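How to Fold a Basketball Uniform on a Sofa Seat

Applies to: sleeveless jersey and matching shorts, polyester mesh or smooth knit, printed or heat-pressed numerals.
Result: one flat packet per uniform, numerals on the outside, shorts inside.
Time: under five minutes for a first attempt.

This page covers the packet fold used for the Mestus storage bins. The bins have a lid clearance that does not tolerate rolled garments. If you store uniforms on hangers, see the Skasley rail page instead.

Before you start

Check that both garments are fully dry. Heat-pressed numerals can stick to each other when folded damp, and the bond is difficult to release without lifting the edges. Turn both pieces right side out. Close any drawcord with a flat bow and tuck it inside the waistband.

Clear the sofa seat of throws and remotes. A firm, woven seat works better than leather or velvet: slick knit slides on leather, and velvet drags at the hem. A seat is softer than a table, so smooth with the flat of the hand and do not press down with the fingertips.

Step 1. Separate the set

Uniforms usually come out of the dryer as a single tangle. Lay the jersey down first and put the shorts to one side of it or loosely on top. With striped shorts, find the waistband before anything else. It is the only straight edge on the garment and every later fold is measured from it.

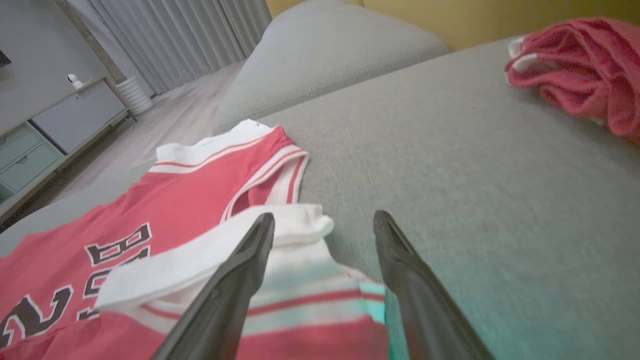

One reader of the earlier version of this page wrote that the shorts should be folded before the jersey is even opened out, as the finished shorts then serve as a width gauge. The method is sound and saves one adjustment in Step 4. It does require enough free seat to fold the shorts without disturbing the jersey. On a two-seat sofa such as the Buvach, use the order given below.

Step 2. Flatten the jersey

Place the jersey face down with the neckline away from you. Hold both shoulder straps and pull gently until the armholes lie open and level with each other. Slide one hand up inside the body from the hem to release any fold trapped between front and back.

Do not iron over the numerals to remove creases. Creases in the mesh will relax in storage. Creases across a numeral will not, and should be smoothed out by hand at this point. 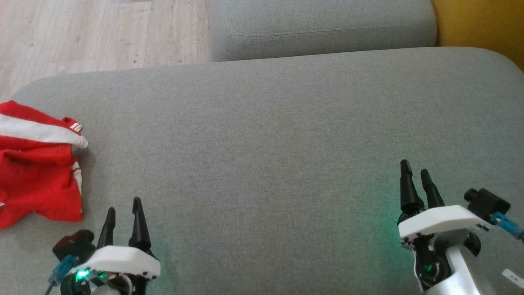 Work from the hem toward the neck, one side at a time, and finish each side before moving to the next. Most of the difficulty is in the side seams, which twist inward after washing and pull the body out of square. If the jersey has ended up bunched at the left of the seat, with part of it over the side, bring all of it back onto the cushion first. Fabric that hangs off the edge pulls on the rest, and the side seam will not stay where you put it. Then align the two seams and check that the hem is straight.

Step 3. Fold the shorts

Fold the shorts in half lengthwise, leg over leg, so that the side stripes or panels meet. Push the crotch point in to make a rectangle. Fold the leg hems up to the waistband. Leave the elastic flat – stretching it while folding produces a packet that opens by itself.

Step 4. Close the packet

Set the folded shorts in the middle of the jersey back, waistband toward the neck. Fold each side of the jersey over the shorts. The sides may overlap but should not reach the opposite edge.

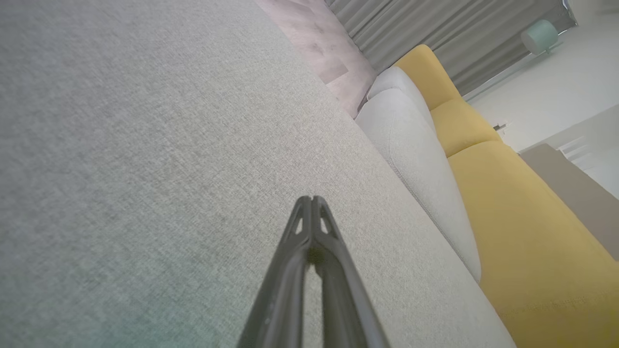

Bring the hem up over the shorts, then fold the neck end down to meet it. Turn the packet over. The numerals should now face up. If a fold line crosses one, open the last two folds and move the line toward the hem.

Step 5. Label and store

Mestus bin 37 takes adult sizes, and bin 252 is the long version for tall cuts. Put the packets in with the closed side down. If you use Purba tags, pin them through the side seam allowance and never through the mesh.

Troubleshooting

Packet springs open: the waistband is folded on itself. Repeat Step 3.
Packet is thicker at one end: the shorts were placed too close to the neck.
Straps stick out: tuck them under before folding the neck end down.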